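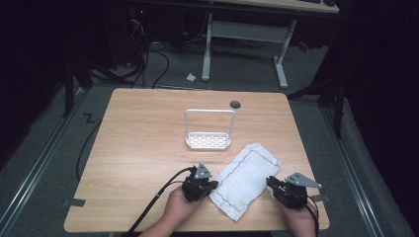
The great bathroom sort-out, part 7

I've finally got round to the little bits! First up, the white soap caddy with the tall loop handle. I do love that handle - you can grab the whole thing when you wipe round the sink - and the holes in the tray are easy enough to scrub with an old toothbrush.

Then the white cloth with the dark stitched border. Still a bit wrinkly, but I'm not ironing a cloth in October or any other month. Towels next!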